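The Cheapest Table in the World

I have spent most of January gathering examples for a learning system, and I'd like to complain about the table.

The work is simple to explain. Somebody drives a simulated arm, the simulator records what the wrist sees and what the arm was told to do, and later a model tries to make the one follow from the other. Each run is an episode. Dagmar Halás, who keeps the schedule, wants 600 episodes of every task before anyone may say the word "training" in her hearing. I am paid to supply them. I have the chair cushion of a man who supplies them.

Simulation was sold to us as freedom. You can have any room you like. You can have a kitchen at dusk, a garage with a bad bulb, a desk belonging to a person who eats over it. What we have, because it loaded first one Tuesday and never crashed, is wood.

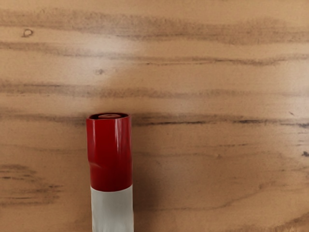

Red over white, on the tabletop we know so well.

I know that grain better than I know my own street. There's a little ring-shaped knot I have privately named Denmark, to the annoyance of Esben Fogh, who is from there and thinks it looks nothing like it. My worry is that the model will know it too. Give a network 600 looks at the same dark streaks and it may decide that the streaks are how you tell where things are. Then you move it to a gray bench and it reaches, with great confidence, for a plank it remembers.

The usual reply is that we should collect more. Svetozár Skála wants 800 per task and would like them by the end of the month. I have nothing against 800. It's a fine number and it looks good on a slide. But the extra 200 would come off the same table, under the same lamp, from the same tired wrist (mine), and I don't see what they would say that the first 600 hadn't.

I'd sooner have the awkward ones. When we audited our Dratach set last year, we found that every operator had quietly thrown away the runs that embarrassed them. The fumbles, the second tries, the long pauses while a person thought about lunch. What was left was a record of people who never missed, and the policy trained on it had no idea what to do after missing. It would close on air and carry the air carefully to the goal.
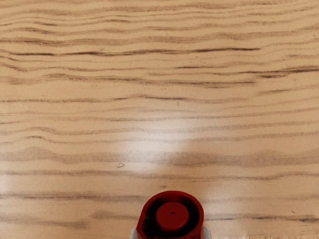

The red top from overhead, glare included.

Look at that glare. Rozália Vaněk wanted to render it out, on the grounds that it eats the grain and serves no purpose. I argued for keeping it, and I'd argue for a dozen more in worse places. Real tables have shine on them. Real tables also have crumbs, and a phone bill, and somebody's elbow. If the software will put a lamp anywhere I ask, I would like to be allowed to ask.

So my proposal, which I've made twice and will now make in public, is to freeze the count and spend the hours on the tables. Change the surface, shift the light, put the thing down crooked. Let a new person drive, preferably a bad one. Keep the misses and label them as misses.

Dagmar says she will consider it after the current batch. I have 80 episodes to go, and Denmark is waiting for me.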